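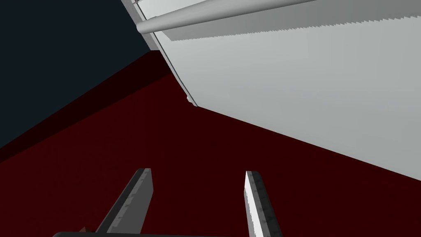 Programs > Housing Repair > Grantee Reports > Hivwood

1/19/26
By the Hivwood Home Repair office

Progress report to the Groltance Fund: door and cabinet repair for older tenants

This report covers the second half of the grant period. Spending is on plan except for hardware, which is explained below.

Work completed

We set out to visit 400 apartments in the Deng and Firnora buildings and fix doors, cabinet fronts, latches and handles that tenants could not use safely. All of the Deng visits are done. Firnora is behind because the elevator in the north wing was out of service for most of the fall and we would not ask the crew to carry doors up the stairs. The building owner has given us access again and the remaining visits are booked.

Since the grant began we have closed 2,127 repair items. An item is one job on one door or cabinet, so a kitchen with several bad hinges shows up more than once. The most common job was replacing small round knobs with bar handles. After that came sagging hinges, swollen door bottoms, and closet doors that had come off the track. Bathroom doors took the most time per job. Many of them had been painted so often that the latch no longer lined up with the plate, and the jamb had to be scraped before anything else could be done.

We also turned down some requests. Entry doors with a fire rating belong to the building owner and we are not allowed to cut or drill them. We passed those on in writing and kept copies. The owner at Firnora has answered most of them. The owner at Deng has not, and we have sent a second letter.

Budget

Hardware is over by $3,219. The handles we priced in the application were discontinued by the supplier, and the replacement model costs more and comes with shorter screws, so we had to buy screws separately. We covered part of the gap from the travel line, which was low because the crew parked the van at Deng overnight. We ask permission to move the rest from printing. No increase in the total award is requested.

Staffing

The crew is 3 people, the same number as in the last report. One position was vacant for a few weeks and is filled. The new hire has finished lead paint training and is cleared to work in both buildings. Scheduling is still done by phone. Text reminders were tried at Deng and cut down on missed visits, but a good share of tenants there use landlines, so calls will continue.

Problems

Storage is tight. The basement room at Firnora floods at one end when it rains hard, and we lost a stack of hollow-core doors to water in the fall. The loss was below our insurance deductible. New stock is on racks off the floor.

Next period

Finish the Firnora visits by the end of April. Return to any Deng apartment where a tenant has reported a handle working loose. Send the fund the final item list, sorted by building and type of repair, along with the closing budget and receipts for hardware.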